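Filed under: Shop Floor & Stockroom > Checklists
14 shares | 3 comments

My receiving table checklist, with all my grumbling left in

I check in small electronics and odds and ends for the Moura store, and a few people at our Memton branch asked for my list. So this is the list, plus the notes I scribble beside each line (cleaned up a little, you're welcome). It covers small boxed goods, computer accessories and the paper stuff like sticker sheets. Big items have their own list and their own headaches.

1. Table clear and wiped before anything comes out of the tote.
OK. I do this first thing, before coffee. Old tape bits stick to new boxes and then you're picking at a carton with your fingernail in front of a customer.

2. Knife closed and put away once the outer carton is open.
OK, but I had to go back and do it. I'd left it open next to the tape gun. Writing it down so I feel bad about it.

3. Corners and edges of every box.
Run your thumb along all of them. A soft corner is fine, a split one goes in the returns bin. Long thin boxes get it worst, the keyboard sets especially, so I check the middle of those too and not only the ends.

4. Seals and tape.
Look at both ends. If one end has been retaped, open it and check what's inside, then initial the slip. I had 2 like that in November and both were fine, but I'd still open the next one!

5. Labels match the packing slip.
Read the whole number, including the tail end. The tiny print on the little boxes is murder on my eyes, so I keep a magnifier in the drawer. Please put it back in the drawer.

6. Anything with a battery goes on the left side of the shelf, away from the heater.
Needs work. The heater got moved over the winter and the shelf didn't. I've asked for tape on the floor to mark the gap.
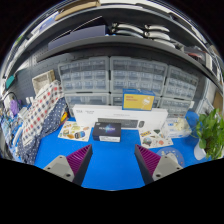
7. Flat paper goods checked for bends and lifted edges.
Sticker sheets are the ones I fuss over. They slide under everything, and a heavy box on top will put a crease right across a sheet. I keep them out to the sides while I work through the boxes, then they go in a folder, flat, never rolled. One curled edge and the whole sheet starts collecting fluff — ask me how I know.

8. Nothing hanging over the edge of the table.
OK. I push everything toward the center before I walk away, even for a minute.

9. Stack height on the shelf.
Long boxes on the bottom, cartons next, small boxes on top or in the tray. The shelf from Avdale is rated for 50 pounds and I'd like us to stay well under that. Don't stack anything above your own eye level. I'm short, so my stacks are short.

10. Walkway behind the table.
Not OK this time. Two empty totes and a roll of bubble wrap, all mine. Moved them.

11. Count sheet signed.
We were at 278 pieces on the last full count, against a shelf limit of 600, so there's plenty of room and no excuse for piling things on the floor.

Left to fix: the floor tape by the heater, a new bulb over the table, and a second folder for the sheets. I've put the bulb on the Prosomcombe order and will chase the rest myself.

— Hamdia Yimer

Comments (3)

memton_backroom
Printing this. Our magnifier went missing in the spring, so we need the drawer rule in bigger letters.

Pat in returns
Can you add a line for bar codes that won't scan? I get those with no note attached and have to guess.

Hamdia Yimer
Good one, Pat. I'll put it under 5. For now stick a note on the box and write "no scan" on the slip too.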